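Home | Projects | Student Reports | Archive | Help

Last updated: April

Sleeping on the Couch: What Nap Habits in One Dorm Told Us About Rest, Noise and Sofas

A project report by Ngaio Hoani
Introduction to Everyday Psychology, Pearce Hall section

Where the idea came from

I should start by saying that I am a napper, and that I come from a long line of nappers. My grandmother could fall asleep in a kitchen chair with the radio going and wake up in time to take the bread out. So when our instructor asked us to pick a small, ordinary behavior and look at it closely for a term, I did not have to think very long. I wanted to know why so many people in my building walk past their own beds, go down two flights of stairs, and lie down on a couch in a shared lounge where other people are eating noodles and arguing about laundry.

My first guess was that it had to do with roommates. Most of us in Pearce share a room, and if your roommate is on the phone with her boyfriend then the lounge might be the quieter choice. I was fairly attached to this guess, and I'll come back to what happened to it.

What I did

I kept a nap log and asked my neighbors to keep one too. Each entry had the place, the start time, how long the person meant to sleep, how long they slept, and a line for how they felt afterward. I made the form short because I have filled out long forms myself and I know what happens by the second page. People wrote "grumpy" or "great" or, in one case, a small poem about drool, which I have kept but not analyzed.

By the end of the term the log held 591 naps. I had hoped for more, but exams came and the entries thinned out in a way that I suspect says something about exams. I also sat down for longer talks with a few of the most faithful loggers, usually over tea in the Stedorer lounge, and those talks ended up shaping this report more than the numbers did.

For the numbers, I sorted every nap into bed, couch, floor, library, and "other." The last group includes a bathtub with pillows in it and the back seat of a parked car. I compared how long people planned to sleep with how long they really slept, and then looked at the feeling words, which I sorted into good, bad and in between. Sorting words is slower than it sounds. "Fuzzy" took me most of an evening, because for some people it is clearly a compliment.

What came out of it

Couch naps were shorter than bed naps, and they were much closer to the length people had planned. Bed naps ran over, often badly. One logger planned a short rest after lunch and woke up in the dark, convinced it was the next morning, and had brushed her teeth before she looked at the clock.

The feeling words leaned the same way. People who napped on a couch used good words more often than people who napped in bed, even when the couch nap was interrupted. I found this surprising and spent some time checking whether I had sorted the words unfairly, since I am fond of couches myself. A classmate sorted a stack of them again without seeing where the naps took place, and her piles looked very much like mine. 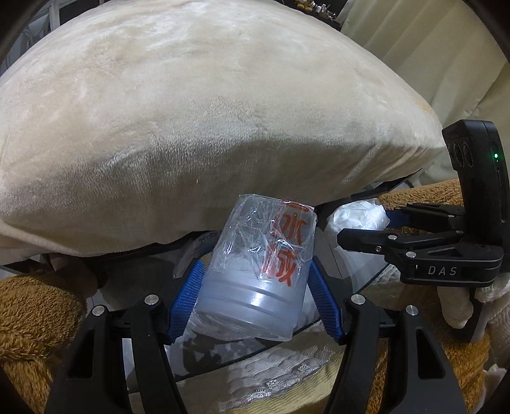 Then there was my roommate theory, which did not hold up well at all. Students in single rooms used the couches nearly as much as the rest of us. When I asked them about it, they talked about the bed itself. Getting into bed felt like giving up on the day, one of them said, and lying on a couch felt like taking a break from it. Another told me that she liked hearing people nearby – she had grown up in a loud house, and silence in the middle of the afternoon made her feel as if everyone had left without her. I thought about that for a long while, probably longer than the assignment called for.

Comfort mattered too, though in a roundabout way. Almost everyone agreed that their bed was more comfortable, and then went on to describe their favorite couch with real affection. They wanted something soft enough to sink into a little and not so soft that you had to be rescued. Texture came up more than I expected. Several people said they liked a fabric they could run a hand over while they drifted off, and a couple of them strongly disliked leather for the sound it makes when you turn over.

Things I would do differently

The log depended on people being honest and awake, and nobody can be sure of the exact minute they fell asleep. The start times are really the times people lay down. I also had no way of reaching the students who never nap, and a proper study would want them in it. My neighbors in Tenia House offered to join in partway through, and I said no because I was worried about mixing the two buildings. Looking back, I wish I had said yes and kept a separate log for them, as their lounge is much noisier than ours and could have told us something about sound.

I would also write down the weather. Rainy afternoons seemed to fill every couch by 2, but I only noticed that toward the end, and I can't go back and ask the sky.

A few words of thanks

Thank you to everyone in Pearce who wrote in the log, including whoever signed each entry "The Sleeper" and never came forward. Thank you to my classmate for the second round of sorting, and to my grandmother, who answered my questions by phone and dozed off during one of them. The blank log form is in the section folder if anyone wants to carry this on next term. Please keep the line for how people felt, even if it makes a mess of your tables.

Contact the section office | Copyright Pearce Hall Student Reports | Back to top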